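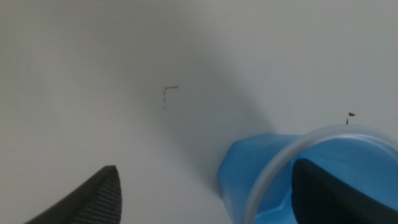 回复：[三楼公用区] 关于蓝杯子、白桌面和桌上那两处记号

发往：三楼公用区邮件列表
周五，下午

各位好：

先回上一封，原文我分段引在下面，一段一段答。想直接看结论的请翻到“下周起这么办”那一节，不过我知道大家都不翻，都是看两行就去回“收到”。

> 茶水间旁边那张白长桌上又有蓝色塑料杯了。我早上去放东西，桌上有杯子，没有人。下午再去，桌上还是有杯子，还是没有人。我不确定是不是同一只，因为它们长得都一样。请问这些杯子是谁买的？为什么买这么薄的？一捏就皱，皱了就不肯站，不肯站就躺着，躺着就没人承认是自己的。

杯子是我买的。我在这里承认，省得大家继续在走廊里讨论。

事情的起因是去年十一月搬到 Nellbridge 这边来，搬家公司把茶水间那一箱瓷杯标成了“软物”，垫在打印机底下。到了以后还能叫杯子的没有几只，剩下的只能叫材料。第二天有客人来，我在 Delorme 的网页上找最便宜、当天能送到的杯子，买到的就是这种蓝的，一包 100 只，13 块钱。我下单时手快，点了三包，于是我们有了 300 只。页面上写的是“加厚”，我现在倾向于认为那是跟更薄的比。

颜色我没有选。页面上有“天空蓝”和“随机”，我选了随机，来的全是天空蓝。

关于皱的问题，我做过一点不严谨的观察。装凉水，杯子没事。装茶，杯壁会软一点，拿的人就会握紧一点，握紧了杯壁就凹进去，凹进去以后它在桌上的姿态就比较自由。用过之后再想叠回那一摞里，已经叠不进去了，一摞杯子里只要塞进一只皱的，上面的全都歪着，像一根在打瞌睡的柱子。所以请不要把用过的叠回去。这句话我在柜门上贴过纸条，纸条后来被人拿去垫杯子了。

> 另外，桌面上有笔迹。中间偏左有一个小小的直角，横一笔竖一笔，竖的那笔断断续续，下面还拖了两三个点。右边一点还有一个黑疙瘩，底下吊着一根短线。是谁画的？擦不擦得掉？那张桌子当初选白色的时候我就说过。

你当初确实说过。会议记录里也有，“有人认为白色不耐脏”，后面一行是“通过”。

那个直角我去看过了。颜色发灰发黑，线很细，是铅笔还是细头记号笔我看不准，蹲下来看也看不准，站起来的时候倒是有两个人问我是不是不舒服。至于它的用途，目前收到的说法有这么几种，照录如下，我不评论：

一说是量桌子时做的定位角，量完忘了擦。提出这个说法的同事指出，直角画得还算直，说明当事人手里有尺，或者至少有一本书。

一说是有人垫着便签写字，字的一角写出了界。持此说的人认为那是一个“厂”字，但不肯说是哪个厂。

一说是棋盘的一角，有人打算在桌上画个五子棋盘，画了一个角想起来这是公用的。我觉得这个说法对人性估计得偏高。

一说是杯子的停车位。这个我要多说两句：如果真是停车位，那杯子并没有停在里面。

右边那个黑疙瘩就没有那么多人为它说话了。有人说是笔尖在桌上戳了一下又拖了一下，有人说是一个感叹号倒过来放。我个人觉得它像一只很小的图钉，或者像一只在往下滴什么的小东西，也就到此为止。它比那个直角结实，颜色实，擦起来大概也更费事。

擦不擦得掉，我的回答是：我没擦。理由很不体面，我怕擦出一块比桌子更白的地方来。白桌子上有一个记号，大家看见的是记号；白桌子上有一块特别白的，大家看见的就是整张桌子有多脏。上一层楼的那张就是这么暴露的。

柜子里有一瓶 Cliltell，搬家时带过来的，标签上的字已经磨得只剩牌子。据说去笔迹很好。据说的意思是，买它的人已经调去别的楼了。请哪位愿意试的，先在桌子底面或者靠墙那条边上试，晾一晚上再看，别一上来就对着正中间下手。用软布，别用洗碗那块绿的。绿的那块去年磨过微波炉的门，从那以后我们看饭都像隔着一层雾。

> 我建议统一不用一次性杯子，改成自带。如果大家一定要用，请用完扔掉，不要放在桌上，更不要放倒在桌上。

自带这件事我赞成，我也自带。但请允许我把过去的情况摆一摆，免得我们第三次通过同一条规定。

第一次是搬来以前。规定发出之后，架子上很快多了一批杯子，有大的、有带盖的、有印着别家公司名字的。接着就没有人洗了。再接着有人用了别人的，别人用了第三个人的，最后架子上剩下一只谁都不认的，里面养出了一种颜色，跟现在这些蓝杯子倒是有点接近。

第二次是今年春天，改成自带并贴名字。名字贴了，胶也留下了，洗两次名字就没了，胶还在，摸上去黏手。那一批杯子现在在最上面一层，想要的请自取，摸到黏的就对了。

所以我的想法比较低：能自带的自带，客人和忘带的人用蓝杯子，蓝杯子用完为止，用完我不再买这一种。昨天我把柜子里的点了一遍，没开过封的和开了封但还没皱的加起来，还剩 89 只。皱的不算，皱的我已经不把它们当库存了。

为什么用“用完为止”而不是“现在就扔掉”：扔掉没用过的杯子，道理上说不过去，我手上也下不去。它们薄归薄，杯口那一圈还是挺括的，圆圆一圈，半透明，灰白，跟下面的蓝不太像一家人。真要说，这只杯子的预算大概全花在那一圈上了。

> 还有茶。茶包的盒子空了很久了，但是盒子一直在，每次打开都以为有。

这条我跟你站在一起。空盒子我收了。新的 Purna 已经订了，还是上次那种红茶，外加一盒薄荷的，因为上次有人在列表里写了很长一封信论证薄荷的必要性，我没有看完，但被长度说服了。

以后谁拿走最后一包，请把盒子压扁，放进门后面的纸箱。压扁是重点。不压扁的空盒子跟有茶的盒子在外观上没有区别，这一点我们已经集体验证过很多次了。

> 最后，请大家不要把这封邮件当成针对某个人。

收到。我没有当成针对某个人，我只是刚好把每一条都回了。

下周起这么办

一、蓝杯子挪到水池上面那个柜子里，口朝下摞着，跟纸巾放一层。长桌上不再放整摞的。要用的自己拿一只，别一拿一串，它们吸得紧，拿的时候捻一下杯口再抽。

二、用完的杯子倒空，倒空之后再扔。倒空这两个字请读两遍。上星期垃圾袋底下那一滩我处理了，是茶，糖不少。

三、杯子里如果还有东西又必须离开一下，请把它放在桌子靠墙的一侧，立着。立不住的说明已经皱了，换一只，别跟它较劲。电脑不要放在它旁边。

四、白桌面上写字请垫纸。画线量东西的用胶带做记号，纸胶带在抽屉里，撕得掉。图纸铺开的时候四个角要压东西，别压蓝杯子，它压不住任何东西，风从窗户进来它自己先走。

五、那两处记号暂时保留到下周五。是谁画的请私下告诉我一声有没有用，有用我就给它贴一圈胶带保护起来，没用我就去试那瓶 Cliltell。不说的话，我默认没用。不会在列表里公布，我也不想再为一个直角收一次全体回复了。

六、瓷杯补不补，下个月看茶水间的钱还剩多少再定。有旧瓷杯在家里占地方的，欢迎带来。请带完整的。上次有人带来一只没有把手的，说是日式，我后来在他的袋子里看见了把手。

顺便问两件小事，懂的人请回我，别回全体。

一是这种薄塑料杯到底能不能跟瓶子一起进回收袋。杯底应该有个三角标，可是我翻了两只，一只压花太浅，另一只正好皱在那个位置。楼下收垃圾的师傅说“都行”，他对所有东西都说都行，包括那台打印机。

二是白桌面有没有人知道是什么面材。订桌子的单子我只找到第一页，第一页写的全是送货时间。要是能知道是什么面，去渍的办法就好查得多。摸上去是平的，不反光，手放久了会留一点印子，过一会儿又没了。

另外提醒一句，最近下午光线软，整张桌面看上去一片灰白，杯子一放，旁边的影子也是糊糊的一片。已经有两位同事拿着抹布去擦影子了。擦之前先挪一下杯子，影子跟着走的就不用擦。那两处记号不跟着走，我试过。

以上。回“收到”的请不要点全体回复。上一次关于微波炉的那封，正文四行，收到三页，我从头到尾看了一遍，里面只有一封不是“收到”，写的是“已阅”。

三楼，管柜子钥匙的

又及：钥匙在我左手抽屉里，抽屉不锁。

又又及：刚写完去接水，长桌上又有一只，歪着。我拿起来看了看，还能用，但我不知道是谁的，就又放回去了。现在我理解上一封邮件的心情了。

--
退订请发空邮件到列表地址，标题写“退订”。请不要把“退订”两个字发到列表里，发到列表里大家都会收到，而你还是订着。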